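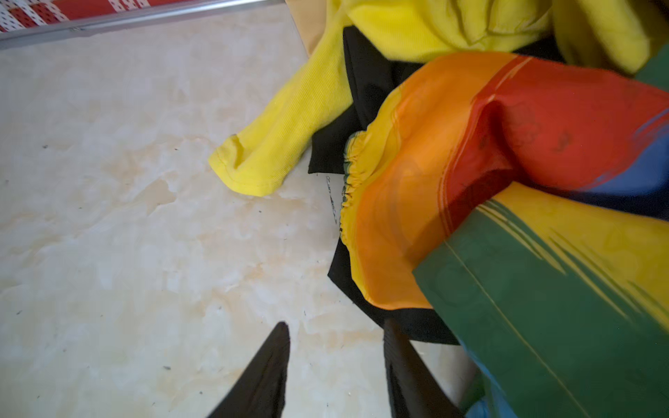 How long does it take a school robotics club to teach an arm to pick up a shirt? For us it took from January until nearly the end of the school year, meeting after meeting, and I would still call the result a shy sort of picking up.

I should back up a little. I help out with the club at Hadon, which mostly means I bring snacks and sweep, and this year the kids voted to skip the usual block-stacking and go for laundry instead. Blocks are kind to you. They stay the shape they were when you put them down. A yellow knit sleeve with a folded cuff does whatever it likes, and a stretchy edge with all those little puckers in it is worse — there are so many places to grab, and most of them slip.

Fulgencio Cervantes, who has been our faculty sponsor for longer than I've been bringing snacks, set the budget at $790 and told the kids they could spend it any way they wanted as long as they wrote it down. They argued for two whole meetings (I loved every minute) and then spent most of it on motors. The clothes came out of everybody's closets, so the pile is as bright as a yard sale, and we do it all right on the floor.

The goal they wrote on the whiteboard was 1000 tries before the Dastport meet. Each try gets a line in the notebook: what they went for, where the fingers closed, and what came up. I thought they'd get bored by the second page! Instead there is now a waiting list to be the one with the pencil, and a long-running quarrel over whether dragging a shirt counts as lifting it.

The team going to Dastport has 9 kids on it, and we could still use one more car with a big trunk. If you have one, please leave me a note in the comments.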